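Kirsten Vigfúsdóttir

ok so I have become a peg board person. a small thread

My cousin brought one over in March and I figured I'd last ten minutes. Two hours later I was still on the floor hunting for the shortest peg (under the Teixeira armchair, obviously)

What gets me is how fussy the little ones are! You pinch them a hair too low and your fingertips hit the board before the peg is upright. I've knocked over my own row six times in one evening

Dark cloth or a dark table under a white board, by the way – so much easier on the eyes

White board, blue pegs:
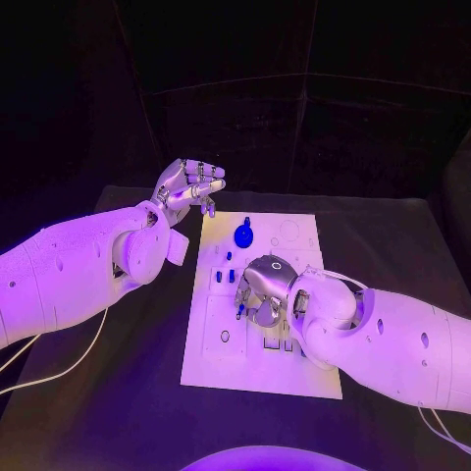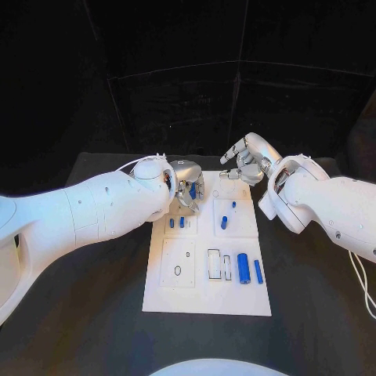
Anyway I timed myself again last night and I'm at 25 seconds for the short row, almost 18 if I don't count the one I dropped. I am counting it as 18

Next up is left hand only – wish me luck, my left hand can barely butter toast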